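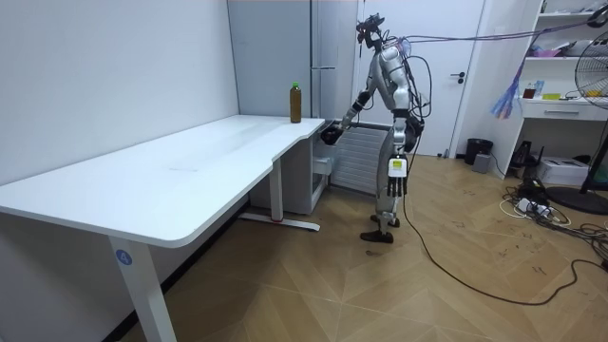

Search tickets... Go

Ticket: stock sync dropping lines, Zokcombe shop
Opened 2026-05-03
Status: open, waiting on Litdale
Priority: high (was normal)

Problem as reported
Shop till and the Carnance stock system don't agree. Nightly sync says OK, green tick, no errors. But some lines never arrive. Shop sold stuff overnight on the web that wasn't on the shelf. Refunds done by hand, not happy.

Only seems to hit small items. Vitamins, hand cream, travel sizes. Big stuff fine.

First look
- Sync log clean. Starts on time, ends on time.
- Restarted the service anyway. No change.
- Disk space fine. Clock on the till PC was right too, checked that first after last time.
- Ran the sync by hand from the back office. Same thing, green tick, lines missing.
- Export file opens ok in a text editor. All the lines are IN the file. So the till is sending them and Carnance is losing them, or throwing them away quietly.

Second look 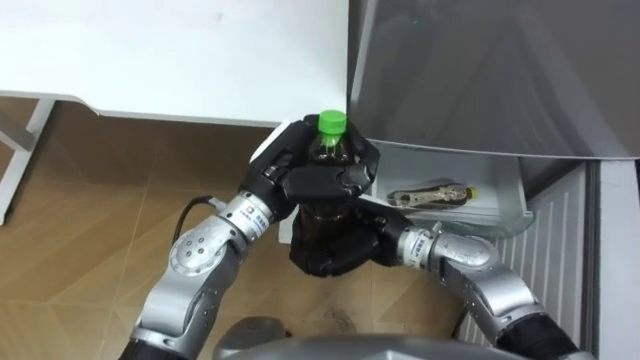 Compared the export with what Carnance took in. Every missing line has a variant on it, so same product in more than one size or colour. Shop staff type these in freehand. Take a plain dark bottle with a bright green screw cap, one person puts "dk/green cap", next one puts "dark, green lid". The ones with a comma in are the ones that vanish. Carnance reads the comma as a new column, the row comes out too long, gets binned. No warning. Tested with a made-up product called TEST, with comma and without. Comma gone every time.

The slash ones come through fine btw.

Tried so far
1. Quotes round the description field in the export settings. Box is there, ticked it, saved it. File comes out without quotes. Ticked it again, same. Box does nothing on this version.
2. Changed the separator to a semicolon on the till side. Carnance then rejects the whole file, at least it says so. Put back.
3. Find and replace on commas in the export before it goes up. Works. Did one run by hand, all lines went in. Not a fix, someone has to do it every night. 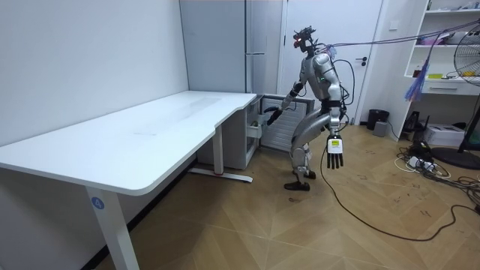
4. Small script to do the replace, run by the scheduler 10 minutes before the sync. Ran once by hand, fine. Ran on the schedule, did nothing. Scheduler user can't write to the export folder. Permisions changed, will see tonight.

Update
Script ran. Sync ran. All lines across except one group, 12 products, all from the supplier Cunha. No commas in those. Looked again and their descriptions are very long, pasted straight off the supplier sheet. Carnance cuts at 200 characters and if the cut lands in the wrong place the price goes with it. Separate fault realy but same result for the shop so keeping it in this ticket.

Shortened the 12 by hand in the till. Resent. All in. 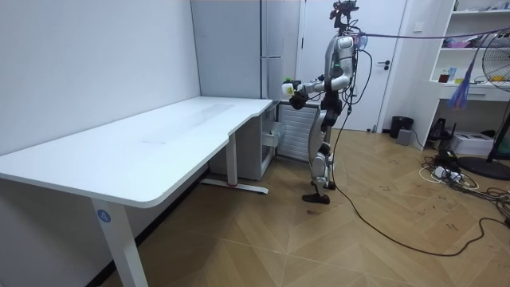 Still to do
- Litdale to say why the quotes box does nothing. They sell the till software, it's their box. Emailed, got the auto reply, chased, got the auto reply again.
- Ask Carnance for an error when a row is binned. A green tick on a half-empty import is no good to anyone.
- Script needs to check length as well as commas. Not written yet.
- Shop to stop using commas in descriptions. Note stuck on the till. Agreed wording for sizes: number, then unit, no space, then colour. No brackets either, haven't tested brackets.
- Full stock count on the small items before web sales go back on. Shop says Tuesday at the earliest.
- Other shops on the same till version need checking, could be losing lines and not know.

Workaround for now: leave the script on, look at the line count in the export against the line count in Carnance each morning. If they differ, turn web sales off for that shop and reply on here, don't open a new ticket.

Leaving this open till Litdale come back.

10 comments | 0 shares
We use cookies to keep you logged in. Accept | Settings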